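Questions people ask me about teaching the arm

Do I need to know how to code?
Nope! You hold the leader handle, the arm copies you, and the software writes it all down. I couldn't code when I started at Jitcombe and I still mostly can't.

Why board games?
Moving a piece from one square to the next is small, fussy work, and you can see right away if you've missed. Also I like them (Flurina Pfister draws our boards, and she keeps making new ones).
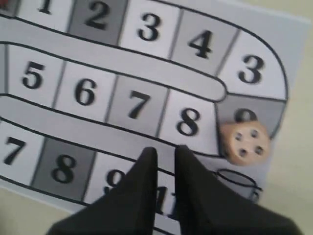

How many tries does it take?
We aim for 1,000 recordings per game. A good session gets you up to 23 before your wrist complains, so please take breaks.

I bumped the piece. Do I start over?
Keep going if you can fix it in one move! Those saves are great to learn from. If the piece leaves the board, hit discard and reset.

Can I guide the arm by hand instead?
Sure, switch it to free mode first. Just keep your fingers out of the wrist camera's view.

Who do I ask if the handle drifts?
Trilok Tomar. Write down the session number before you restart anything.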